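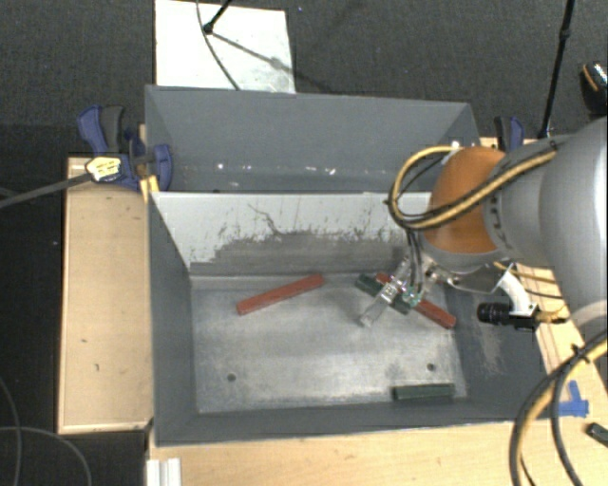 The canvas work apron is finished except for the pocket bar tacks. I started it in September and put it aside twice, once when I ran out of thread and once when I got tired of looking at it.

The pattern is Purklow, the cross-back version. I had made it before in a midweight linen and it came out fine, but the straps slid off my shoulders whenever I bent over the sink. For this one I moved the strap attachment points in toward the center back by an inch and a half on each side. I also shortened the bib an inch. The pattern is drafted for someone with a longer torso than mine, and on the linen version the top edge sat nearly at my collarbone.

The fabric is a cotton duck from Ng, bought as a remnant. It was 53 inches wide before washing and I didn't measure it after, which I should have, because the layout got tight at the lower edge. I ended up piecing the facing for the hem out of two strips. The seam is on the inside and lands near the left hip, so I left it alone.

Cutting took most of an evening. Duck dulls shears fast and I had been putting off getting mine sharpened. I switched to a rotary cutter for the long edges and used the shears only for the armhole curves. I marked the pocket placement with tailor's tacks, since chalk wouldn't show well on this color and I don't trust the disappearing pens after what happened to the gray skirt.

For the seams I used a size 16 needle and a stitch a little longer than usual. My machine is a Vokport that I bought used, and it handles four layers without complaint. Six layers is where it starts skipping. The corners where the pocket top meets the side hem are six layers, so I hand-turned the wheel through those. Chia-hao Yeh suggested pounding the corners flat with a mallet first, over a scrap of the same fabric, and that helped a good deal. I did the second pocket that way and it's noticeably cleaner than the first.

The armhole edges are bound in twill tape. The pattern calls for bias binding cut from the main fabric, but in this weight it would be like sewing a garden hose. I steamed the tape into a curve before pinning it. One side has a small pucker near the top.

The straps finished at 33 inches each, which includes enough to shorten them if the canvas stretches. I topstitched them with two rows on each edge in Asow thread, the heavier one, with regular thread in the bobbin. I had to loosen the top tension quite a bit and went through several scraps before the underside looked right.

I still need to do the bar tacks. I'm planning a narrow zigzag at the pocket corners and at the top of the pencil slot. After that I want to cut out the pajama pants, which have been sitting folded with the pattern pieces pinned on since before I started the apron.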